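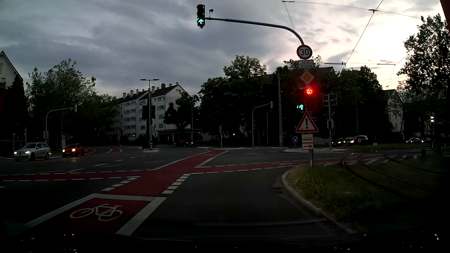 A junction at dusk, with red bicycle lanes crossing the asphalt.

Does a coat of red paint make anyone safer?

The town of Sustdale wants to paint its bike lanes red, starting with the crossing by the library and working out toward the school. The plan went up on the town website in July, and the comment page filled quickly with people who are sure it will save lives and people who are sure it will ruin Main Street. I ride to work most days and drive the rest, so I ought to be an easy sell. I'm not sold yet.

The case for color goes like this. Drivers notice a bright strip more than they notice a pair of white lines, so they slow down and look over their shoulder before turning. It sounds right. Plenty of things that sound right end up in town plans, and I would like to see the part where somebody checked.

The town's report leans heavily on one trial, run in Clulolstead by a consulting firm called Fernari. The firm stood people at two corners before and after the painting and had them note whether turning drivers gave way to cyclists. More of them did afterward. Fine, but the second round was done a month after the paint went down, when it was new and everyone in Clulolstead was talking about it. I would expect drivers to behave well around almost anything for a month. What happened in the second winter, with grit all over it and the edges worn down? The report has nothing on that.

It also has a survey. The town mailed out forms and got 347 back, and a large majority said they would "feel safer" on a colored lane. I believe them. I would probably feel safer too. But feeling safer and being safer are different questions, and a rider who relaxes at a corner where drivers haven't changed their habits is worse off than one who stays nervous. If the town wants to count comfort as a benefit, it should say so and put it in its own column.

Then there is the money. Paint is cheap compared with concrete, and I suspect that explains a good deal of the enthusiasm. The first stage covers 400 yards. For that we get color, new white markings and a few signs. We don't get a curb between bikes and traffic, and we don't get a change to the light at the library, where the green for turning cars and the green for people going straight come up together. Anyone who uses that corner knows it's the light that causes the trouble. I have had to brake hard there more than once, and the lane was perfectly easy to see each time.

Upkeep gets a single line, "as required." The crosswalk outside the post office has also been maintained as required, and you can go and look at what's left of it.

None of this means the idea is bad. Color may well help at a messy junction where a driver can't tell which strip belongs to whom, and it might stop people parking in the lane outside the bakery, though I wouldn't bet lunch on it. What bothers me is how quickly a modest, untested step got written up as a safety program, complete with a logo.

Before the vote I would like three answers. How many crashes have there been at each corner on the list, and what kind? Who will go back and measure after two years, and will the results be published if they're dull? And what would it cost to fix the timing of the library light by itself, with no paint at all?

The comment page stays open until the end of the month. Paper forms are at the library desk, next to the tax leaflets.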